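Pitero — pince à main pour clubs et projets d'élèves

Deux doigts parallèles, une platine triangulaire grise, un câble : voilà l'outil avec lequel le club Clarna s'entraîne à la tâche « tige » de la coupe Ridgeway. Ouverture 27 mm, pour 387 g. Les débutants visent la tige et attrapent la table — c'est une étape du programme.

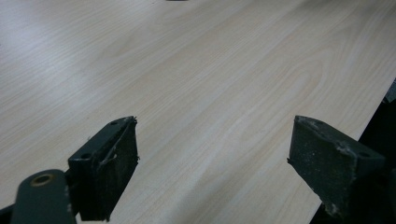
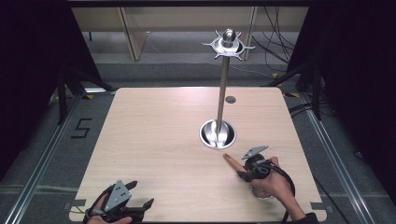 Peut-on changer les patins des doigts sans renvoyer la pince ?
Deux vis par doigt, un tournevis, et Wastis fournit les patins par lot de 30. Comptez un lot par trimestre, deux si le club recrute en mai.

Prêt aux clubs : caution de 300 €, chiffonnette comprise. Elle revient généralement comme neuve, la chiffonnette.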